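Lilby Snacks: a data card for putting small groceries away

Version of Saturday, November 2, 2019

What it is

Lilby is a record of snacks and tins being sorted on a wooden table, with baskets to sort them into. It holds 569 sessions and 3769 still pictures. If you came for fine dining, try the Jugah set, which at least has soup.

Layout

Each session gets one folder with the stills, a short text log and a file called items.txt. Item names are plain words: tin, wrapper, packet, basket. We tried using full product names for a week and ended up with four spellings of the same biscuit.
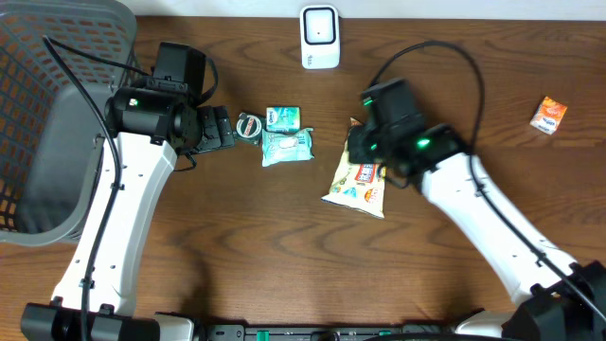

Baskets are labeled by where they stand on the table, left or right, and never by what is supposed to go in them. Labelers disagreed about whether a tin counts as a snack, and the argument outlived two versions of the guidelines. In this release a tin is a tin.

Labels

Outlines were drawn in Flalo and checked in Graven, which crashes on any folder holding more than 2000 files, so split yours first. Overlapping packages get separate outlines, even when only a corner shows - crimped edges included, sorry.
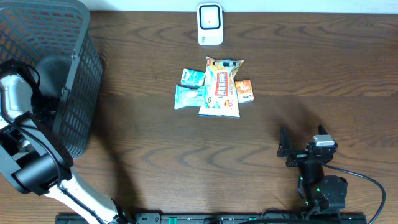 Anything that isn't food, a tin or a basket goes under "other" and has no outline. The table has no label either, though its grain has fooled more than one edge detector into finding a packet.

Known problems

50 sessions have no items.txt. Shiny wrappers sometimes carry two outlines. Weights are missing throughout - the kitchen scale was needed in the kitchen.

Next

A December release should fix the double outlines and add jars.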